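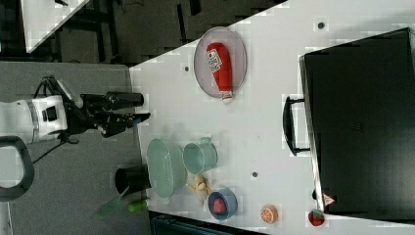
Fusholm Review, Issue 6
Print edition, 200 pages, softcover

The new issue of Fusholm Review is ready to order. The theme this time is rivers and the people who live beside them, and we received 3,088 submissions from writers in many countries. It was a long winter of reading for us.

Inside you will find poems, short stories and four essays. Anju Shukla writes about the ferry her grandfather worked on, and how she tried to put his way of speaking into verse. Meenakshi Kanaujia gives us a story in letters between two sisters who did not meet for many years. There is also a long interview with the printmaker Kátia Mendonça, together with eleven of her woodcuts, printed in black on cream paper.
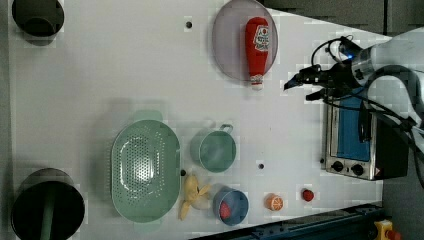

The poetry section is bigger than before. Hema Kurup chose the poems and wrote a short introduction to each group. Several of them are translations, and for these we print the original on the left page, so you can read both if you know the language.

Details
Editor: Shakuntala Agarwal
Publisher: Ulitura
Binding: sewn, with flaps
Paper: cream, uncoated
Language: English, some poems in two languages

Shipping
Orders are packed at our office in the morning and go out by regular mail. Please write your address in full, also the apartment number. If your copy arrives with damaged corners, send us a message and we will mail another one.

Back issues
Issues 4 and 5 are still in stock. Issue 3 is almost sold out. Issues 1 and 2 are available only as a digital file.

The next issue comes in November. Its theme is kitchens, and submissions are open now on the Write for Us page.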